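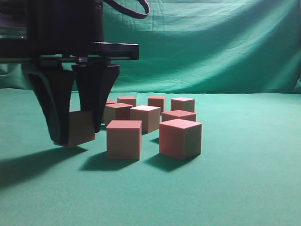 Plain wooden cubes, with green cloth underneath and a teal-green one behind.

Gallery: The Plain Cubes
Skatholm Toy Library
Page updated 2022-07-10

This page is for set 2649, the plain cubes, one of the oldest things we lend and still one of the most borrowed. The painted sets and the marble runs have pages of their own, linked at the bottom.

The cubes
Bare wood, pale, with a slightly pink cast to the beige. There are no letters or numbers on them and no paint. Each one is around 35 mm along the edge, which suits most hands from toddler age upwards. They came to us from the Brenside nursery when it closed, in a cardboard box with no lid and no instructions. The box has since been replaced by a drawstring bag.

Colour
People sometimes ask whether these are the same cubes as the ones in the Murín set, as both are listed as "natural". They are not. The Murín blocks are yellower and have rounded corners, and they are a little too big to mix with these. If you have both sets at home, please sort them before you bring them back.

The shade varies from cube to cube and from one side to the next. It also changes a good deal with the light. Under the strip lights in the hall they look almost grey, and on a windowsill in the afternoon they go quite pink.

Building
A cloth on the table keeps the noise down when a tower falls, and stops the cubes skidding off. It does make tall towers harder, as the bottom cube rocks on any crease. Pull the cloth tight first or put a tray on top.

Margit Fjeld runs the Tuesday building table and has written out some of the games she uses with this set:

Straight tower. Take turns to add a cube. Whoever knocks it down starts the next one.

Stairs. One cube, then two, then three. Younger children tend to build the tall end first and work down, and this is fine.

Bridge. Two cubes with a gap, one across the top. The gap has to be smaller than a cube, and it takes a few goes to find that out.

Copy me. One person builds something small behind a book, takes the book away for a slow count of 4, then puts it back. The other person builds it from memory.

Isamu Sugiyama adds a quieter one for a single player: scatter the cubes, then bring them together into a square without any gaps, using one hand only. He says it is harder with the left.

Looking after them
Wipe with a damp cloth and leave them out to dry before they go in the bag. Please don't soak them. Two came back in June with the grain raised and had to be sanded, and they are now very slightly smaller than the rest - you will notice if you build a wall with them.

Crayon comes off with fine sandpaper, but we would prefer to do that here. Leave a note in the bag and we will see to it. Small dents can stay as they are.

Borrowing
The loan is four weeks and can be renewed once if there is no one waiting. Ask for the set by its number at the desk, or reserve it by telephone during opening hours. The bag has a label sewn inside with the number on it. A spare cube is kept at the desk in case one goes missing, so do tell us if yours comes up short.

The set is not suitable for outdoor use. For the garden, ask for the Tinach blocks, which are heavier and come in a crate. You will need a car to get them home.

Other galleries
Painted blocks
The Murín set
The Tinach garden blocks
Marble runs
Puzzles and trays
Back to all toys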